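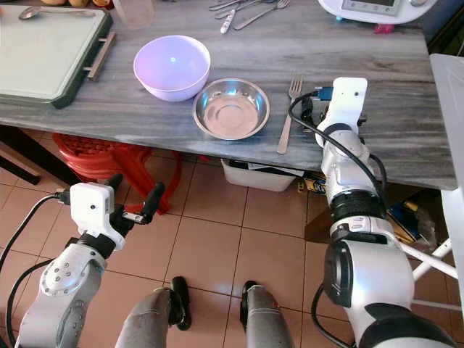
Open house at Zilgate, January 20, 2019

I'd been meaning to get out to the Zilgate building in Kornlow since September, when a friend forwarded me the newsletter, and I finally made it! Parking is a pain (go behind the bakery, it's free), and the line at the door was already down the steps when I got there. They told us they were expecting 200 people over the whole day and I believe it.

They take you through in groups of 10. Ours went to the kitchen first, and I could have stayed there all afternoon. I'm a counter person. My own is a sad beige thing from the last owners, so the streaky gray one won me over right away, and I loved the lavender bowl sitting next to the stainless steel one. I never would have paired those two. 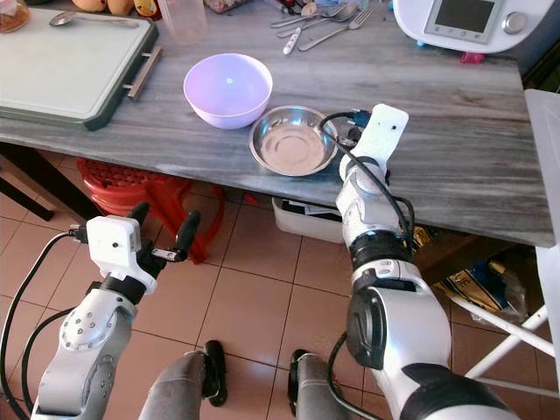

I asked our guide how much a counter like that costs and she laughed and said she'd have to look it up, then came back with a Panura price list, bless her. Let's just say it's staying on my wish list. I also want the tray, the dark green one with the metal handle. I carry everything to the table in my arms like a fool and I've lost two glasses that way.

After that it was a short walk down the hall for the talk on small kitchens, which ran roughly 7 minutes over and was still too short. A woman behind me asked the best question, all about where you're supposed to put your forks if you only have one drawer, and we got a whole side discussion out of it.
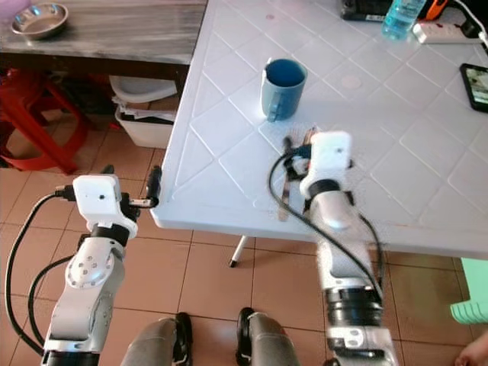
Coffee was a dollar and pretty good, and there were Mnguni ginger cookies, which I had never tried before (I bought two packs on the way out). I do like a blue mug, especially one that's a darker blue inside. Mine at home are all white and all chipped.
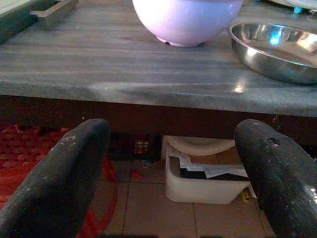

Before leaving I snuck back for one more look at the kitchen. I got home after dark, measured my counter, and moved the toaster to the other side of the sink. Next open house is in September and I've already put my name down.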